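Betia DC bus logger — readme

Nov 2, 2021, Do-yoon Seo

Quick notes so the next person can run this. Will clean up later.

What it is

Small logger plus parser for the shared DC link on the Jang test line. Four drives, one supply unit, one capacitor bank. Records link voltage, supply current and brake resistor on-time, then works out how much braking energy went back into the bank and how much got burned off as heat. Written for the Nornon retrofit, should work on any line with the same supply unit. 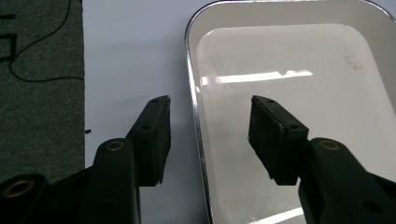
What you need

Python 3.8 or newer. The Rolumine gateway on the same subnet as the laptop. Read access is enough, we never write to the drives. Gateway firmware from 2013 works but drops the timestamp on every restart, so log start time by hand if you have one of those.

Running it

Copy betia.ini.sample to betia.ini, put in the gateway address. Start logger.py, wait for "link ok", then start the line. Stop with ctrl-c, it flushes the last block. Don't kill the process or you lose up to 300 samples.

Files

raw/ is one csv per run, untouched. clean/ is the same runs resampled, gaps marked with -1. report/ is whatever parse.py spits out, safe to delete. There are 277 runs in raw/, most from August, all on the same conveyor profile.

Columns

t_ms, u_link, i_supply, r_on, state. Voltage in volts, current in amps, r_on in milliseconds per sample. State is the number the supply unit reports, see states.txt. i_supply is signed — negative means feeding back to the grid. Some older files have u_link and i_supply swaped, parse.py catches this by range and prints a warning. 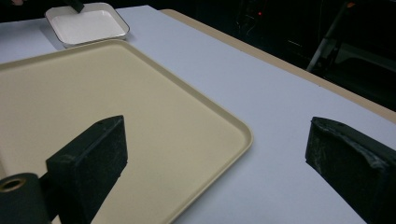 Bank size matters a lot for the results. All runs here were done with the small bank, so peak numbers look worse than they would on a real install. Load matters too and I didn't vary it much. If you want mixed loads, a plain beige plastic tray with a low rounded rim is the sort of carrier to start with, then add weight in steps and note it in the run name. Empty carrier runs are in raw/ with the suffix _e.

Known problems

Precharge phase is counted as normal supply energy. Off by around 12 watt-hours per cold start. Fix is in a branch, not merged.

Clock drift between gateway and laptop on long runs. Resync every hour or so.

parse.py falls over on an empty file. Delete the file.

Plots have the wrong unit on the y axis, says kW, should be W. Numbers are rigth.

To do

Merge precharge fix. Add the large bank. Ask Rolumine about the timestamp thing again.

Use and sharing

Code is MIT. Data is fine for internal use and for teaching, ask me before it goes outside.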